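I sing alto in a small choir, and after every concert the sheet music comes home with me in a heap. My kitchen table tips for getting it straight again:

Clear everything off first. I lay out one shallow tray for paperclips and pencils, then sort the scores by composer.
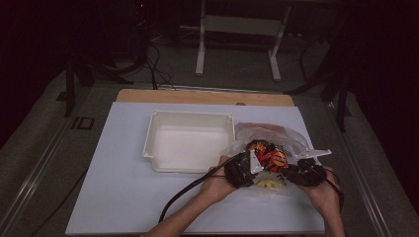 *An empty tray, ready to start.*

Rub out pencil marks with a soft white eraser, working from the middle of the page outwards (go the other way and you'll crumple the corner, as I did with a lovely old 1891 hymnal!). Brush the crumbs off with a dry pastry brush.
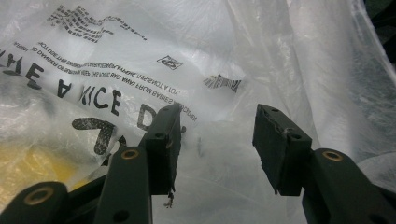
Loose covers want a strip of Japanese tissue and a thin smear of wheat paste, never sticky tape, which goes brown and horrid. Leave them under a heavy book for 9 hours, or overnight if you're off to bed anyway.

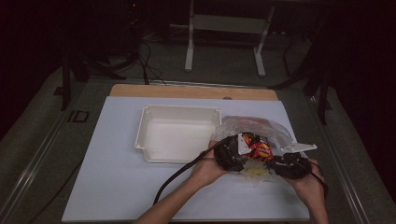 Then I put the copies in bundles of 20, spines alternating so the pile doesn't lean, and tie them with flat cotton tape. Hazel Marchetti on second soprano uses old pyjama cord and swears by it. Store them flat, somewhere dry, and not in the loft in August!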